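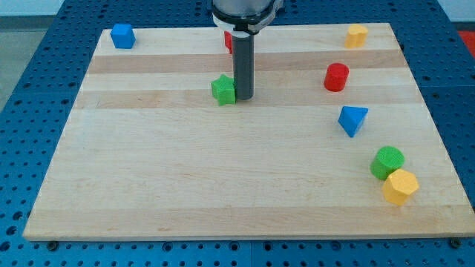
Startseite Beiträge Werkstatt Archiv Kontakt

Erst die Platte, dann der Arm
Meinung, 17/05/2026

Wer eine Roboterzelle übernimmt, die schlecht trifft, öffnet meist zuerst die Kalibrierroutine der Kamera. Ich halte das für die falsche Reihenfolge. Ein großer Teil der Fehler, die in der Zelle Grollitz als Bildverarbeitungsproblem gemeldet wurden, saß zwischen Tisch und Arbeitsfläche.

Der Aufbau ist gewöhnlich: blauer Lochrastertisch, darauf eine helle Platte aus verleimten Holzstreifen, an den vorderen Ecken je ein dunkler Schraubenkopf. Der Arm trägt einen geraden Stab und schiebt damit Formkörper, darunter Würfel, Zylinder, Prismen und ein Stern. Gegriffen wird nicht. Jede Abweichung in der Höhe geht deshalb unmittelbar in den Kontakt ein. Steht die Spitze zu tief, schleift sie. Steht sie zu hoch, kippt sie die Teile, statt sie zu verschieben.

Holz arbeitet. Im Februar lag die Platte plan, nach dem Ende der Heizperiode nicht mehr. Der Versatz in der Mitte war klein, der Stab lief auf zwei Bahnen trotzdem hörbar auf. Im Wartungsbuch steht dazu unter Eintrag 909 »Kamera nachkalibriert«, unter Eintrag 2328 »Schrauben nachgezogen, Nullpunkt neu«. Nur der zweite hat geholfen.

Mein Vorschlag für die Reihenfolge ist unspektakulär. Platte abräumen, Späne und Staub aus dem Spalt holen, Schrauben lösen, Auflage prüfen, über Kreuz anziehen. Danach die Stabspitze an 3 Punkten der Platte antasten und die Ebene neu rechnen. Erst dann die Kamera. Wer mit der Kamera beginnt, rechnet die schiefe Platte in die Transformation hinein und sucht den Fehler später im Regler.

Der übliche Einwand kommt aus Kenside: Man solle das Holz durch Aluminium ersetzen, dann erledige sich die Frage. Für Kenside mag das stimmen. Metall spiegelt aber, und die Teile rutschen darauf anders. Wer den Belag tauscht, hat neue Reibwerte und kann die alten Läufe nicht mehr vergleichen. Vuorinen liefert eine beschichtete Platte, die beides mildern soll; ich habe sie nicht geprüft.

Schwerer wiegt der Stab. Er gilt als Verschleißteil ohne Verschleiß und wird in keinem mir bekannten Plan geführt. Nach einer Kollision kann er minimal schief sitzen — mit bloßem Auge nicht zu erkennen, beim Drehen des Handgelenks an der Messuhr sofort. Tarkska empfiehlt die Rundlaufprüfung nur nach Werkzeugwechsel. Ich würde sie nach jedem Schutzhalt ansetzen, auch wenn sie 2 Minuten Stillstand bedeutet.

Kontakt | © Redaktion Werkstatt | Nach oben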